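How does a robot know how hard to squeeze?

Pick up a marker. Now pick up a tissue. You did not have to think about it, but your hand did two different jobs. It held the marker firmly and the tissue gently. A robot needs software to do the same.

The software has three main parts. The first part is called perception. It takes the numbers coming from a camera and works out what is there and where it is. A ball is fairly easy, and it keeps its shape from one day to the next. A crumpled tissue is harder. Crumple it again and it looks like something new. Stripes or flowers on the cloth underneath can also confuse the software, which has to learn where the cloth stops and the tissue starts.
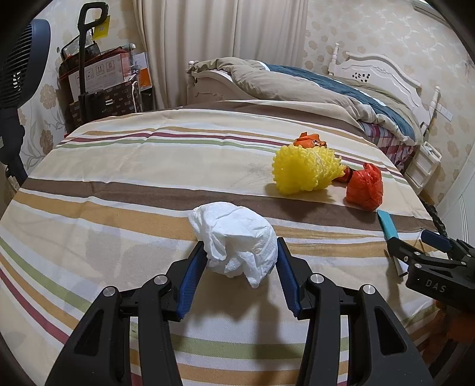

The second part is called planning. Once the software has a good guess about where the object is, it chooses a path for the fingers. It asks how wide to open them, which side to come from, and what might get bumped on the way.

The third part is control. Control moves the fingers along the path and checks, many times, whether they are where they should be. If they are a little too far left, it moves them a little to the right.

Lăcrămioara Stoica writes this kind of software for a project called Simiyu. Her program learns from examples. Each example is one try at picking something up, recorded from start to finish. Her first set had 1,000 tries in it. She threw out the ones with missing pictures and kept 764. Of those, 706 were used for learning and the rest were saved for a test. The program never sees the test tries while it is learning, so they show whether it can handle something new.

Try it yourself: put a tissue and a marker on your bed. Close your eyes and pick up each one using only 2 fingers. Which one did you have to feel for longer? Write down what your fingers did first, next and last. You have just written a plan.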